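Hinged donut covers: open all morning or flip every time?
Posted Thu 27 February in Small Food Stalls

Tania Haque
I sell donuts from a table and own two display cases, the white base and clear hinged dome kind. With the lids down, everyone asks if we're closed. With the lids up, my glaze sits there collecting whatever the public breathes out. I also can't settle how to split the flavors. Is there a system, or do people just suffer?

Koval
Lids up when you're serving, down when you're not. You'll feel like a piano player by noon. Leave each donut in its own little paper box so you never touch icing, and keep a tray within reach for moving them.

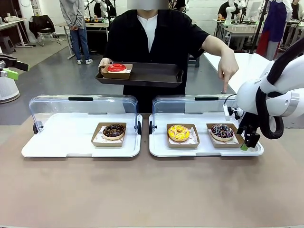
As for the split, I'd put sprinkles in one case and plain glazes in the other, then give up by ten o'clock like I did. Don't fill the bases. 3 or 4 boxes in each looks generous, and 6 looks like a parking lot. Check your local rules on covers too, as mine run to 419 pages and I have read the one with the fine on it.

Plundlow
just use a cake stand

Momitz
She asked about cases. Wipe the domes with a soft cloth and plain soapy water. Paper towels scratched mine so badly the donuts look like they're in fog.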